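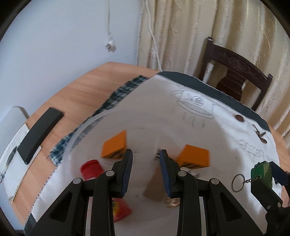

December, quarter past eleven at night, and I should be asleep but my head is going like a washing machine, so I'm writing.

We picked the stone today. Well, we picked most of the stone. Mom and I drove out to Skumen in the morning, the monument place past the feed store, and I had it in my mind that we'd be in and out before lunch, like ordering a kitchen counter. Ha. We left at ten to three and neither of us had eaten anything but the hard candies from the dish on the desk.

I guess I should back up a little, seeing as I've written almost nothing in here since the funeral. Aunt Amra has been gone since spring. Kelmendi did the service and they were lovely about it, they really were, and they told us then that you have to let the ground settle before you put a stone down, so there was no hurry. So of course we took them at their word and didn't hurry at all, and now the temporary marker (the little metal one with the card behind plastic) has gone so cloudy that you can only read AMRA TOM and then a smear. Mom saw it when she went up to Drokach to lay the wreath and she cried in the car and called me and said, "She looks like a Tom." Then she laughed, then she cried again. That's what got us moving.

The man at Skumen was younger than I expected. I don't know why I thought he'd be old. He had on a nice sweater and he talked very softly, and he had a binder for everything. A binder for granite, a binder for lettering, a binder for flowers and borders, a whole fat binder of little pictures you can have cut into the corners. Mom went straight for the pictures. There are bass boats in there! There's a bowling pin, a semi truck, a deer looking over its shoulder, about a hundred versions of praying hands. She wanted to know if there was a sewing machine and there was, but it looked like a toaster to both of us, so we left the corners plain.

The color took forever. I liked the dark gray, and Mom liked the rose, and he was careful not to like anything. He took us out in the back lot to see them in daylight, and it was cold enough that my eyes were running, and he poured a bottle of water over each slab so we could see how they'd look in the rain. I thought that was smart. The rose turned sort of orange when he did it and Mom made a face and that was the end of the rose. So, gray. Polished on the front and rough along the sides, which he called rock pitch. I'm writing it down in case they send us the wrong thing.

Uncle Ivo's stone is right beside where hers goes, and his is a flat bronze plate from the Army, so there's no matching it no matter what we do. I asked about one stone for both of them. He said we could, but that Drokach has rules about it, and he got out (what else) a binder. The cemetery only allows an upright marker in the back half and they're in the front half, so hers has to be a slant or a bevel. I never knew there were so many kinds of leaning. We went with the slant. It stands up enough that you can read it without bending over, and Mom's knees being what they are, I think that settled it more than anything.

Then the words.

I'd thought the words would be the easy part! We had it all written out on the back of an envelope, Mom had been working on it for weeks. Name, dates, and then "Beloved wife, sister and aunt, she fed everyone who came through the door." I love that line. I think it's the truest thing anyone has said about her, and that includes the pastor. But at the size Mom wanted the name, the lines underneath only hold 20 characters, and spaces count. So we sat there with a sheet of graph paper putting one letter to a box like we were doing a crossword. "She fed everyone who" fits to the very last box, if you can believe it. Then "came through the" and then "door" all by itself at the bottom like it missed the bus. Mom said it looked like the stone was telling people where the door was.

We tried "She fed us all." Mom said that one sounded like a cow. We tried "Come in and eat," which is what she hollered at every single person who ever knocked, the mailman too, and I got a little choked up over that, and then Mom said what if somebody reads it standing there in a graveyard, and I saw what she meant and we both got the giggles so badly that the young man went off to check on something. I'm sure he's seen worse. I hope so.

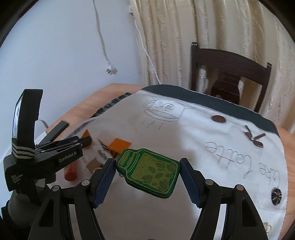
Vol. 3, page 18

Had to start a new page, pen gave out and I had to go hunt in the junk drawer.

Where was I. The accent. That was the other thing, and it's the one I keep chewing on. Her name has the little mark over the c, Tomić, and she wrote it that way all her life, on checks and Christmas cards and the inside of every cookbook. But Uncle Ivo's plate doesn't have it. The Army left it off, and the phone book left it off, and my cousins dropped it years ago because of forms. The young man said there's no extra charge, he can cut any mark we want, and he asked us how she'd want it. Mom said, "With." No thinking about it at all. And I said, but then they won't match, they'll be lying there side by side married 54 years with two different last names. And Mom said, "She told him he spelled it wrong every day he was alive, she can go on telling him."

So it's with the mark. I wrote it on the order form myself in big letters and put a circle around it.

The dates were their own headache. Mom had her born one year and the funeral program had her born the next, and I'd copied the program, and the obituary in the Premach paper had copied me. I called my cousin from the parking lot and he didn't know either, and he's her godson. So the year is blank for now, and I have to find the baptism certificate, which Mom swears is in the blue suitcase, and I have to call it in before they make the drawing. Nothing gets cut till we sign off on the drawing. He told us that three times and I was glad every time. I can't imagine being the person who does that job and gets a letter wrong. On paper you just cross it out.

The price is $1315 for the stone and the cutting, and then Drokach charges their own fee for the base and setting it, which he couldn't tell us because they change it every January. We put half down. Mom wanted to pay the whole thing herself and I wanted to split it and we did our usual dance at the desk with our purses open, and I won this time, mainly because she'd left her checkbook on top of the microwave. Cousins say they'll chip in. We'll see about that. I'm not going to chase them over it, I decided that on the drive home, it's not worth being mad in her name.

It won't go in till spring anyway. They don't pour the base when the ground's frozen. I asked if we could get a better temporary card in the meantime so she doesn't have to be Tom all winter, and he said Kelmendi would print one, and I called and the lady there said of course, come get it any time, and didn't charge us. I'll go by after work and drive it up there myself. I need to remember to bring a screwdriver, a small one, the plastic is held on at the back. And gloves.

We stopped at the diner afterward because Mom was shaky from not eating. She had the soup and I had eggs, and she told me a thing I'd never heard, that when Aunt Amra first came over she was so homesick she used to walk down to the tracks after supper just to hear something going somewhere. Can you imagine? The Aunt Amra I knew wouldn't leave the house without a casserole. Mom said it lasted a year or so and then she met Ivo at a wedding where neither of them knew the bride very well. I asked why she never told me, and Mom just shrugged and said I never asked about the time before, I only ever asked about the recipes. That stung some. She didn't mean it to.

Now I'm lying here wishing I'd asked about the tracks when there was somebody to ask. I might write down what Mom remembers. She's good in the mornings, when she's got her coffee and her feet up, and she'll talk all day if I don't look like I'm taking notes.

Oh, and we never did settle the line! I nearly forgot to put that in. We left it blank with the year. Mom's down to two, "Come in and eat" (she's come around on it, she says anybody who'd be scared off by that had no business knowing her) or just "Beloved by all," which was first in the binder and is probably on every other stone up there. She's going to sleep on it. I know which one I want. I'm keeping my mouth shut because if I push she'll go the other way, she always has.

To do: blue suitcase. Card from Kelmendi. Small screwdriver. Call my cousin back, I hung up on him pretty short. Return Mom's soup pot before she asks again.

Midnight already. The dog needs to go out one more time and it's started to sleet.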